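Andham Basketball League
@AndhamBasketball
May 11, 2020

The League has today confirmed how the women's regional season will be settled. The decision is set out in the posts that follow. Clubs have received the same information by letter. (1/9)

Play was halted with 16 regular-season games left on the schedule. Those games will not be played, and no results will be awarded in their place. (2/9)

Final positions will be decided by the share of games won. Where two clubs are level, the result between them will count first, then points difference across all completed games. (3/9)

On this basis Ernthorpe finish first and Grimine second. Ernthorpe won their last meeting, in February, by 2 points after overtime. Both clubs qualify for next season's Andham Cup without a preliminary round. (4/9) 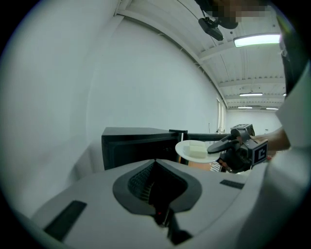

Alcides Furtado: Grimine had three home games in hand and Ernthorpe had one. A win share takes no account of who was left to play. Will there be a right of appeal?

Thank you for the question. Any club may appeal in writing to the League office within 29 days of the letter. An appeal must concern how the rule was applied. The rule itself was agreed by the member clubs and is not open to appeal. (5/9)

No club will be relegated. Fedoruk, who finish bottom, keep their place in the top division, and the second division winners will move up as normal. The top division will therefore have one extra club next season. (6/9)

Individual awards will go ahead. The leading scorer's prize will be given on points per game, and a player must have appeared in at least half of her club's completed games to be considered. (7/9)
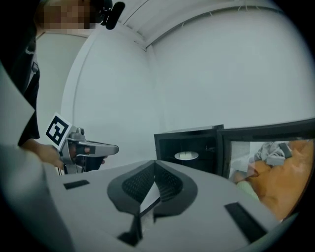
The same test will apply to the rebounding and assists prizes. The most improved player will be chosen by the head coaches, who may not vote for a member of their own squad. (8/9)

Season tickets: the League holds details for 131 supporters who bought direct from the office. They will be offered a part refund or a credit towards next season. Supporters who bought from a club should contact that club. (9/9)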